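Library self-service desk moves to the ground floor

The self-service desk at Sturnham Library will move from the first floor to the ground floor in April. It will stand to the left of the main doors, where the leaflet racks are now. The racks are going to the landing.

Members have asked for this for a long time. In last year's survey we had 937 replies, and the stairs came up more often than opening hours or parking. The lift is small and slow, and anyone bringing back a bag of books has had to queue for it with the pushchairs.

The new desk will take returns, loans and card payments. Reservations will be kept on the shelves behind it, filed by the last 4 digits of your card number and no longer by surname. Please have your card with you, as staff will not be able to search by name while the desk is being set up.

The first floor will close for two days while the cabling is done. Local history, large print and the study tables will be out of use. The children's library stays open, and so does the branch at Tiltilthorpe, where you can return Sturnham books as usual. Nothing will be due back on the days we are closed, and no fines will be added.

We have also finished checking the talking books. There are 1,033 on the list, and almost 300 of those are on cassette. The cassettes will be withdrawn at the end of the month. If you still use them, tell the desk which titles you would like to keep and we will try to find them on disc. 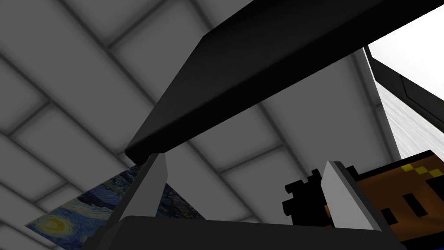
Two light grey fingers and a black panel, in a computer-made picture.

The Ó Néill Room can be booked again from Tuesday. The new blinds are up and the hearing loop has been tested. Evening bookings must finish by 8.45pm so that the building can be locked at nine. The hire charge has not changed.

The Ivilis reading group will meet in the café until the first floor reopens. New members are welcome, and copies of the next book are at the enquiry desk.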